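Working practice for hand-held gripper recording: revision 4 comes into force

Newsletter of the Grønli shared recording floor, Clokberg programme
Item prepared by Solveig Lie

Revision 4 of the working practice for hand-held gripper recording replaces revision 3 for all sessions on the Grønli floor. It applies to staff, to visiting operators and to contractors working under the Drundix agreement. The full text is on the shared drive. The notes below cover the clauses that have changed and the points raised at the May review, chaired by Åsmund Bakke.

The scope has been widened. Revision 3 dealt only with the tools and the data they produce. Revision 4 also covers the floor, the cables, the people working nearby and the objects being handled. Clause numbers have changed as a result, and any checklist printed before this issue should be thrown away. 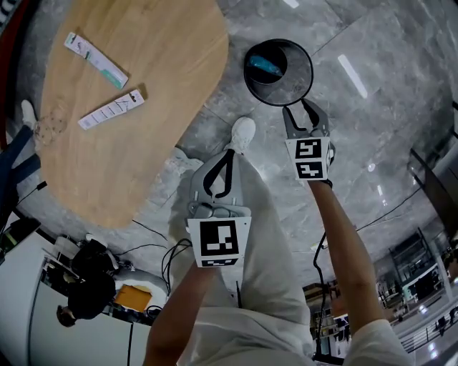
Clause 3, cables, is the clause with the most new text. The review looked at 176 session reports from the previous period, and loose cable was the most frequent entry under "interruption". The old wording asked operators to keep cables "tidy", which could not be checked. The new wording sets out what has to be looked at before each take. Slack must not lie between the operator's feet and the object to be handled. Where a cable hangs straight down from the right gripper to the floor, as it does in a waste bin task, the operator looks at the point where it lands before taking a step. Cable that crosses marble or any other polished floor is to be run along the side away from the walking route, and a cable loop close to the handle of a gripper is to be opened out before the arm is raised. Tape is allowed on marble only if it is of the low-residue type listed in Annex B. Tormod Hellström has the stock list.

Clause 4, markers, is mostly unchanged. Each marker cube must be fixed so that it cannot be turned by hand, and all printed faces must be clean and flat. A face that is scratched, lifted at a corner or covered by a strap is a reason to stop. The operator reports it and takes another tool from the rack. Markers must not be repaired with correction fluid, pen or clear tape. Clear tape is the usual offender: under strip lighting it reflects, and the pose estimate is lost for part of the take without any warning on the screen.

Wrist straps now come under clause 4.6. Where a strap is fitted to the tool it is to be worn, and the loose end is to be kept clear of the marker block. The strap is checked for wear at the same time as the cube.

Clause 5, objects. Household items used in a task may be in any ordinary condition, with the following limits:

No glass with a chip or crack.
No open liquids within reach of a powered tool.
No blades, needles or pressurised cans.
Waste items for bin tasks must be clean and dry when issued.
Product packaging may be full or empty, but the session sheet must say which.

Markos Nikolaidis asked that the last of these be made binding. A full carton and an empty one may look alike on the recording and close quite differently under the fingers, and the people who use the data later have no means of telling them apart. The request was accepted. The object list now stands at 1,033 entries, each with a "filled" field that must be completed. Entries left blank after the changeover will be withdrawn from issue.

Clause 6, shared space, is new. Several operators may record in one room provided that each has a working area agreed beforehand. The area includes the full reach of both arms and one step in every direction. It does not have to be marked on the floor, but it must be written on the session sheet. Two operators may work at the same piece of furniture only if their tasks are on the same sheet and one of them has been named as lead. The lead calls start and stop for both.
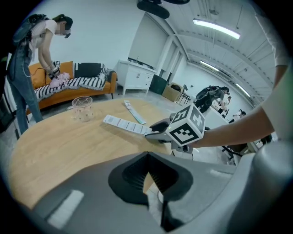
Page last changed: September 23, 2018

Clause 6.3 deals with headsets. An operator wearing a headset over the eyes is to be treated by others as having a reduced view to the side, whatever the maker's figures say. A person who needs to pass behind speaks first and waits for a reply. This matters most where the operator is bent forward over low furniture, as with the pink cloth task at the sofa, when a backpack adds to the depth of the body and its wearer has little sense of how far it sticks out. The review considered a fixed passing distance and decided against one, on the grounds that it could not be kept in the narrower parts of the floor. The matter will be looked at again when the Nunonlow rooms are available.

Clause 6.5 covers glassware standing on a table in use. It may stay if it is part of the task. If it is not part of the task it is moved to a surface outside the agreed area, or it is entered on the sheet as background and left where it is for the whole session. Moving it halfway through is not permitted, as the takes before and after can then no longer be compared.

Clause 7, consent and privacy. Every person who may come into view signs the floor consent form before the first take, including those who are only working at a desk. Faces are blurred before any material leaves the floor. Blurring is applied to still pictures as well as to video, and a second person checks the result. Halina Jasińska keeps the register of forms and is the contact for anyone who wishes to withdraw.

Clause 8, records. Session sheets are kept with the data they describe. A batch is closed at 1,000 takes and given a single reference. Of each closed batch, 110 takes are drawn for checking against clauses 3 to 6. Findings go to the operator concerned within the week and are not passed on to line managers unless the same finding comes up again in the next batch.

Transition. Sessions already booked under revision 3 may be completed under it, except for clause 3, which applies at once. Mixed sheets will be returned. Operators who hold a sign-off for revision 3 need only read the changed clauses and sign the short form. New operators take the full briefing.

Comments on the text should quote the clause number and be sent to Åsmund Bakke. Requests for extra tool racks or strap replacements go to Tormod Hellström as before.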